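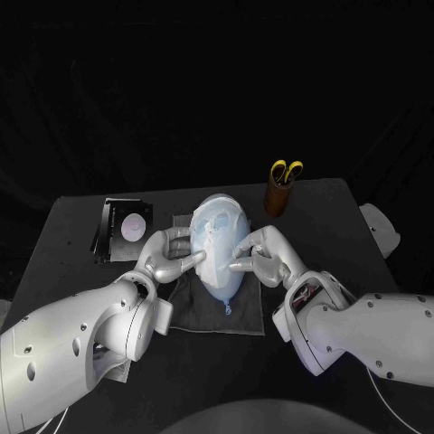

A pale blue balloon on a black tabletop

How to apply for the Faculty Return-to-Study Award

The Faculty Return-to-Study Award supports teaching and technical staff at Sornstead College who wish to complete a further degree while remaining in post. This page sets out the steps for applicants in the School of Nursing, the School of Education and the Department of Applied Sciences. Staff at the Hulimside campus follow the same procedure but send their forms to their own campus office.

The award pays up to £2,000 towards tuition in a single academic year. It does not cover travel, books or professional registration fees.

Step 1. Check that you are eligible

You must hold a contract of at least 30 hours a week and have completed your probation. Visiting lecturers may apply if their head of school confirms in writing that the appointment will be renewed. Staff who received the award last year may apply again for the same degree, but not for a new one.

Step 2. Choose your programme

The degree must be offered by a recognised university and must relate to your present duties or to a post you could reasonably hold at the College. Part-time and distance programmes are both accepted. If you are unsure whether a programme qualifies, write to Gemma Cirillo in Staff Development before you pay a deposit – deposits paid before approval cannot be refunded by the College.

Step 3. Speak to your head of school

Arrange a meeting to agree how your teaching will be covered. For the School of Nursing the contact is Amedeo Greco, and for the School of Education it is Kwan-ho Ho. Applied Sciences staff should see Guido Testa. Bring the programme timetable with you, together with a list of any placement or laboratory weeks. Your head of school will complete Part B of the form and return it to you.

Step 4. Write your personal statement

The statement should be no longer than one side of A4. Describe your career so far, including any practice outside education, and explain how the degree will be used in your teaching. A nurse educator might refer to years spent on the wards; a technician might refer to time in industry. Do not attach a full CV. Earlier qualifications are listed separately in Part A, with the awarding institution and the year of graduation.
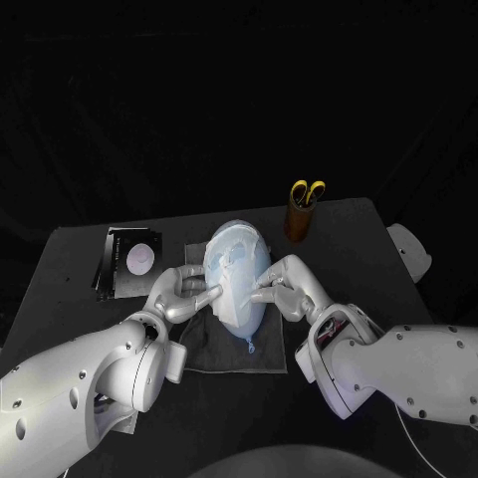

Step 5. Collect your supporting papers

You will need:

A copy of your offer letter or confirmation of enrolment
The fee schedule for the coming year
Part B, signed by your head of school
One reference from a colleague outside your own department

Certificates in another language should be accompanied by a translation.

Step 6. Submit the form

Send the complete set to the Staff Development Office, Marchetti Building, either on paper or as a single PDF. The closing date for autumn entry is Tuesday, August 17, 2021. A second round opens in February for programmes that begin in spring.

Step 7. After the decision

Applicants are informed by letter. If you are successful, sign the acceptance slip and return it to Guido Pagano in Finance, who will pay the university directly. Any change of programme, break in study or withdrawal must be reported to the same office in writing.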